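Szymon Zawadzka had never trusted a thing that came with a certificate, and the checkerboard came with one. He read it standing up, with his coat on, while Hiwot Zeleke ate soup at the other end of the bench.

"It says flat," he said.

"It is flat."

"It says it's been checked to be flat. By the people who sold it."

She went on with the soup. He folded the certificate twice and put it in his pocket, where he kept the things he meant to argue with later. His father had laid floors in Furneck for 44 years and used to say that every floor was flat until you put a marble on it. Szymon had brought a marble. He had not mentioned this to Hiwot.

The squares bothered him. He could stand a plain chessboard, black and white, nothing to read. These had smaller squares inside the white ones, and inside those, little blocky shapes that almost meant something. One of them looked like a seven. He had stared at it for most of the morning, waiting for it to be a seven or stop.

"They're only so it knows where it is," Hiwot said.

"And who tells it the squares are where they're supposed to be?"

"We do."

"Well, there you go." 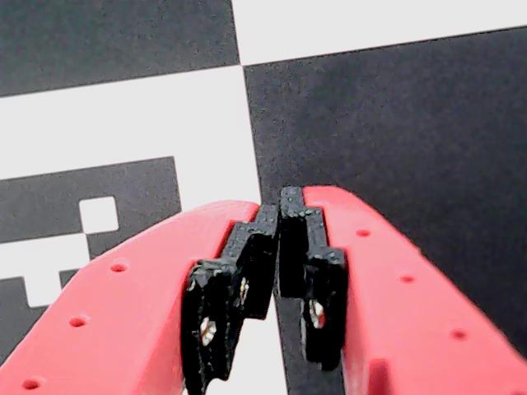
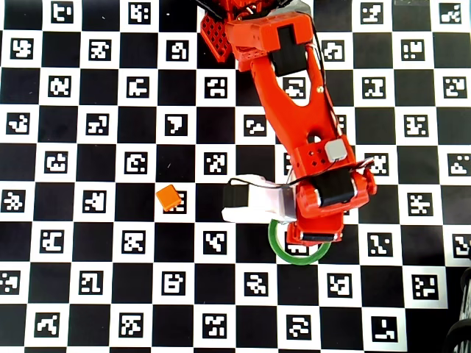
Prudau, 10 September 2026

The letter from Norðdahl had the place and the date typed neatly at the top, and Szymon disliked it from there on down. They were pleased to hear the board had arrived. They were confident it would give many years of reliable service. The price, which he had heard only as a rumor, was 3,000, and they thanked him for paying it promptly.

"I didn't pay it," he said.

"Drurkach paid it," said Hiwot. "You signed."

"I signed that a box had come."

She washed her bowl and put it upside down on the radiator to dry. She had worked with him since January and had learned that there was no use in hurrying him. When he got like this he had to walk all the way around a thing before he would sit down next to it.

He waited until she went out to the hall to take a call. Then he leaned over the bench, picked a black square near the edge, and set the marble down in the middle of it. He took his hand away slowly.

The marble stayed.

He bent until his eye was level with it. He blew on it, a little, and it rolled across two squares and stopped. He moved it to the one that looked like a seven. It stayed there too.

"Is that a marble?" said Hiwot from the door.

"It's my father's."

She came and looked, with the phone still in her hand. "So it's flat."

"Here it is," said Szymon. "I haven't done the corners."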